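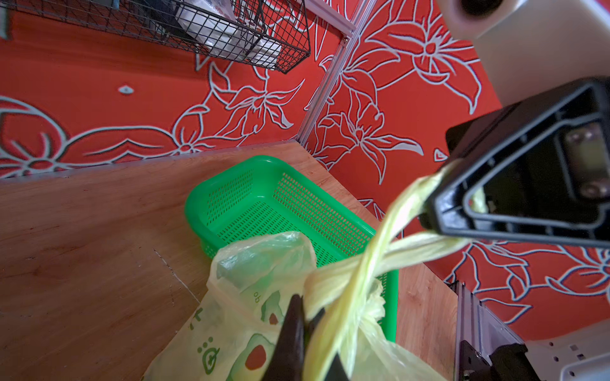

How to Store Onions and Potatoes Through the Winter
Last updated 2021-05-13
Filed under: Kitchen, Storage

Onions and potatoes both keep for months if they stay dark, dry and apart. Stored together, the potatoes sprout early.

Cure the onions first. Spread them in one layer under cover until the necks are tight and the skins rustle.
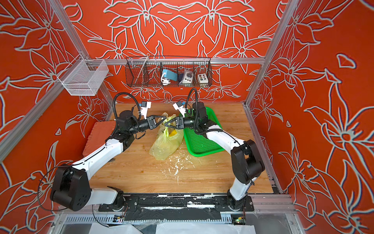

Potatoes want it cooler, at 40 degrees or a little above. My back porch in Zurville holds that until February. Do not wash them. Brush off the dirt and set aside any with cuts to eat first.

1. Line a crate with newspaper and fill it no more than two layers deep. Leave gaps at the sides for air.

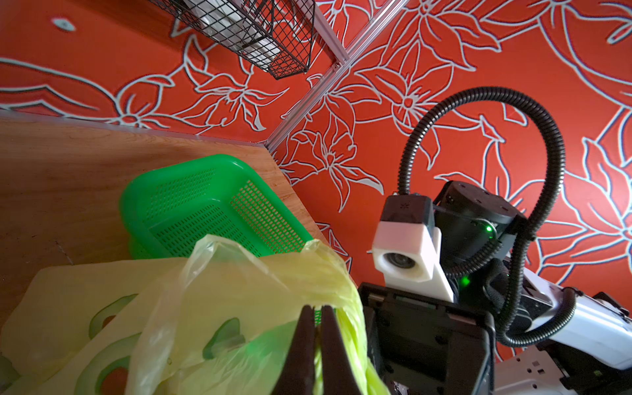 Cover the top with more paper to keep the light out. Green potatoes should be thrown away. 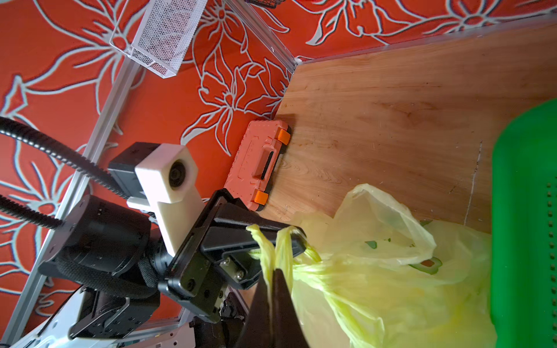 2. Hang the onions in mesh sacks, well away from the crate. Kanini Mfaume braids hers, and that works too if the tops are long.

3. Check everything every two weeks and take out anything soft.

12 comments | 35 shares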